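Storing kids' toys in a shared room – lidded tubs or open boxes?

Forum > Home and Organising > Kids' Rooms

marlies_l
We're moving our two into one bedroom in January and I need to sort out the toys first. At the moment it's all in one deep tub with a lid, a Flindley 550, and every time someone wants a thing from the bottom the whole lot gets tipped on the floor. Thinking of swapping to smaller open boxes. Has anyone done it, and did it last?

Hongjun S
We did it last year. Six open boxes on a low shelf, soft toys in two of them, hard stuff in the rest. It lasted. The kids put things back more often when there's no lid to deal with. They don't put them back in the right box, but they're off the floor.

kazimiera_w
I'd keep the lids. Open boxes collect dust and if anyone in the house has asthma you'll be washing plush every fortnight. We have the Fimeck ones with clip lids and my five-year-old manages the clips fine.

Hongjun S
Ours gets washed anyway, it's in the bed half the time. Clip lids were a fight every night at our place.

kazimiera_w
Fair enough, every kid is different. I still wouldn't leave them open under a window.

marlies_l
No asthma here, but the shelf would be under the window. Could go on the other wall I suppose. What size boxes, Hongjun?

Hongjun S
Shoebox size up to double that. Anything bigger turns into your tub again.

AmaAmissah
Agree on small. I stopped buying storage altogether and just use whatever sturdy boxes come into the house. I sort on the bed so I'm not bending down to the floor, with one box per kid for the favourites, and those stay in the bedroom. Everything else goes in the hall cupboard and gets rotated when they ask. 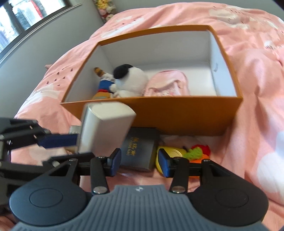
I put the favourites in first and stop before the box is full, so there's room for whatever comes home from Grandma's. Soft things and character toys can share, I don't bother separating them. Blocks and anything with small parts go in a zip bag – otherwise they end up under the plush and you're back to tipping it all out.

akosua.a
How do you decide what's a favourite? Mine would say all of it.

AmaAmissah
They choose, up to what fits. If something new goes in, something goes to the cupboard. There was some crying the first week.

kazimiera_w
The rotating I can get behind. We do that with puzzles. I'd still want a lid on the cupboard lot.

AmaAmissah
Cupboard ones do have lids. It's only the bedroom ones that are open.

marlies_l
OK, I'm going to try one open box each on the wall away from the window and keep the Flindley for the cupboard. Will see if they can stick to what fits. Do you label them?

akosua.a
We put a bit of coloured tape on ours, green for one and yellow for the other. Works before they can read.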